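Open day at Hivance, the key hanging demo: my notes
Forum: Home and Service Robots > Visits and Events

loi_to
Hello all. I promised in the other thread to write something after the open day at Hivance, so I do it now while I still remember. My name is Lợi Tô, I repair office printers for my work and robots are only my hobby. English is my third language, please be patient with me.

The visit was on 26th June. They took us in small groups, my group had five people, and each group got one task to watch from close. Ours was keys. The robot must take a bunch of keys from a table, go to the wall and put the ring on a hook. The operator was a young woman from the Triker team and she answered everything, also the stupid questions (mostly mine). 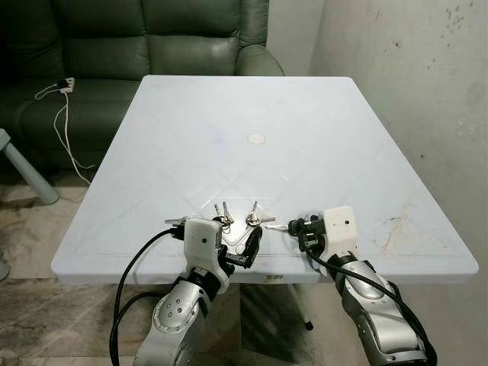 My main interest was how the fingers take a flat metal thing from a flat surface. At home I tried this with a cheap arm and a padlock key and I failed for two weekends. The fingers close, the key slides, finished. I asked the operator about it and she said the ring is the good target if it stands up a little, and the blade is the bad one. With two bunches lying so near to each other at the front of the table, she said the choice of which arm goes first also matters, so the second bunch does not get pushed. I had never thought about that. My padlock key was always alone.

She told us the group had recorded 177 tries of this task before the open day. I asked how many were good and she said she would prefer to give me the number in August, when they publish it. I respect this answer.

pelle_k
Thanks for writing it up. Was it driven by a person or running by itself? With open days I always want to know this first.

loi_to
Both. First she drove it, three times, so we could see the motion slowly. After that they let the program run. She said clearly each time which one it was.

Grommet56
I was in the group after yours, I think. Good visit, the coffee was terrible. I have to disagree a bit on the keys though. For me the pick from the table is the easy half. Any decent two-finger gripper with a bit of patience gets a key ring off a table. Hanging is where these things die. You have a ring of a few centimeters, it swings, and you want it over the end of a thin hook.

loi_to
I agree that hanging is difficult, but "easy half" I cannot accept. Please try my padlock key.

About the hanging I can say more. The hooks are the normal adhesive ones which you buy for a kitchen, with a white base and a curved metal part, four in one row. I asked why they don't use a bigger hook, like for coats. The answer was that people at home have the small ones, so the robot should learn the small ones.

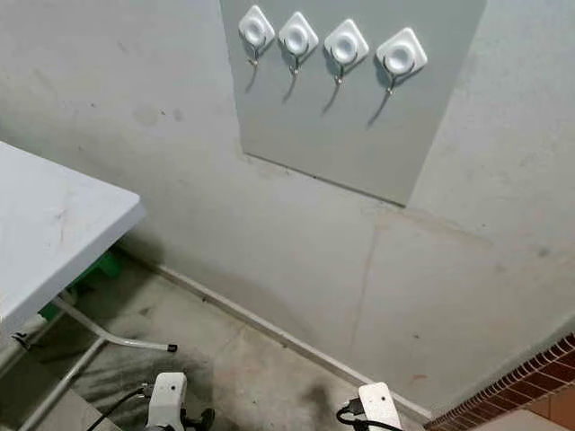
The swinging was also my question. She explained that the arm stops before the wall and waits until the ring is quiet, and only then it moves up and forward. I counted in my head during one run and the wait felt very long, but when I told this to her she laughed and said it is three seconds. When you stand and watch, three seconds is a lot.

mirabel_t
Does it see the hook well? Thin metal in front of a gray background sounds like a nightmare for a camera. And in your second picture every hook has a thin dark shadow slanting down below it.

loi_to
Yes, this was discussed! One man in our group asked the same. The operator said the shadows confused their early version, it went for the shadow and touched the panel beside the hook. They did not change the lamp. They recorded more with the light from different sides. I found this the most interesting part of the day and it was maybe two minutes of talking.

Grommet56
They told us the same about the shadows. What I did not like is that the hooks stay in one place. Move the panel a hand's width to the left and show me again, then I am impressed. At the Lockwood open day last year they let the visitors move things.

pelle_k
Lockwood let visitors move things and then it failed for most of the afternoon. I was there. I still prefer it to a safe show, but I understand why a small group doesn't do it with guests in the room.

loi_to
I asked if I may turn one bunch of keys, and she let me do it. So it was not completely fixed. The panel we did not ask to move, this is true, and I am a little angry at myself now.

mirabel_t
Did they say anything about the gripper? The white housings look home made. I have Uvo fingers on mine and they are too thick for keys.

loi_to
I asked if the housing is printed, but another visitor began to talk and I lost the answer. The fingers have angles and look quite slim from the side. I wrote an email to the operator with this question, and also with the question of Grommet56 about moving the panel. When she replies I will put it in this thread.

Grommet56
Ask her about the coffee too.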